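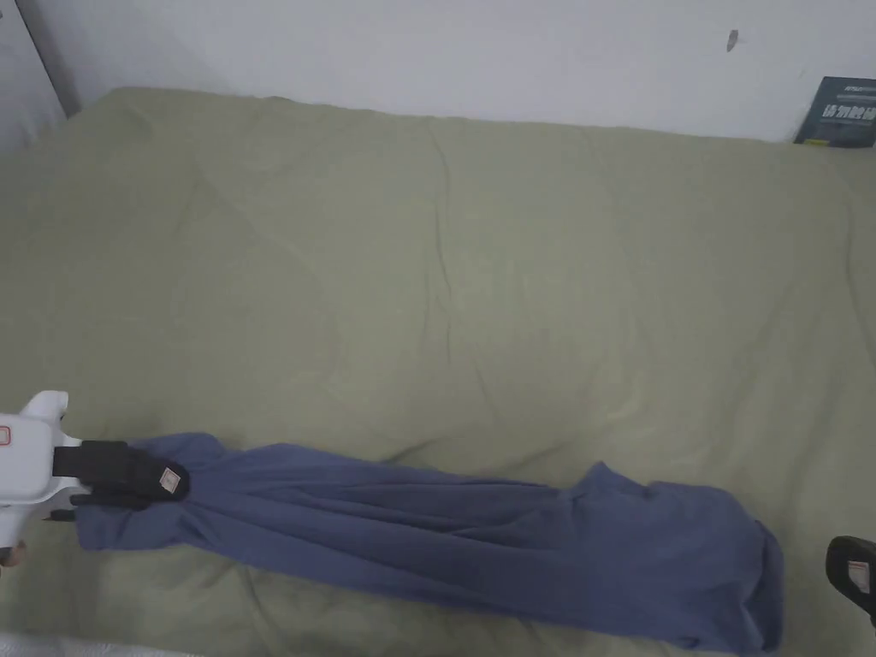 Blue knit, green duvet.

About the Hotudska School

The Hotudska School teaches metaphysics to adults in the evening. We are on the second floor above the Dikness Street pharmacy, and people who ring the wrong bell are sometimes sold cough drops before they reach us. We offer courses on time, on nothing, on parts and wholes, and on whether the universe has an outside. We have no position on the last one. The people who teach it have several, and they share an office.

We started with one reading group and a borrowed copy of a very long book called the Nirari. If you don't know it, the Nirari is a treatise in 958 numbered paragraphs on why there is something instead of nothing. It takes up the question in paragraph 4, drops it for a few hundred paragraphs to complain about rival treatises, and comes back to it near the end in a much worse mood. The group meant to get through it in one winter. It took four, and by then we had a lease.

What we teach

There are 13 courses in the current catalog. Most run for ten evenings. A Beginner's Guide to Nothing is the one people ask for, and it fills up early. Mereology I (the study of parts and wholes) is the one we wish people asked for. Mereology II has run twice and we remain proud of it.

You don't need a degree, Greek, or a beard. You do need to do the reading, which we keep short and hand out on paper. Classes are two hours with a break in the middle, and the break is often where somebody finally says what they think about eternity, usually with a cookie in hand. We have tried shortening it and were shouted down.

We are often asked if this is a spiritual school. Some of our students are religious, some are firmly against it, and one section of Time for Beginners split evenly and then went out for dumplings. We don't read auras, align anything, or sell stones. We do read mystics, when they argue well, and physicists, when they can be persuaded to define their terms.

The Holovko Library

Our library has more than 3000 volumes and one working lamp per table. It came to us from the old Holovko Society, which met for decades to settle the nature of the infinite and disbanded over parking. Their card catalog is arranged by a system of their own, in which "Void" is filed under "Furniture, see also." We have left it alone. Students may borrow two books at a time. The Society's minutes can be read on the premises and are better than most of the books.

How we pay for it

Course fees cover the rent and the teachers. A small annual appeal covers the boiler, whose existence is contingent. We take no advertising, and none has been offered.

Fees are on the enrollment page. If they're a problem, write to us before you decide against coming, and we will work something out. Nobody will ask you for a form.

Visiting

New courses begin in October. Before that you are welcome to sit in on any first class free of charge, including the hard ones. The street door sticks, so push near the bottom. Ring the top bell. If a pharmacist answers, it was the other one.

The office replies to mail in the order it arrives, with the exception of proofs that time is unreal, which are answered when we get to them.

Page last updated 5/25/22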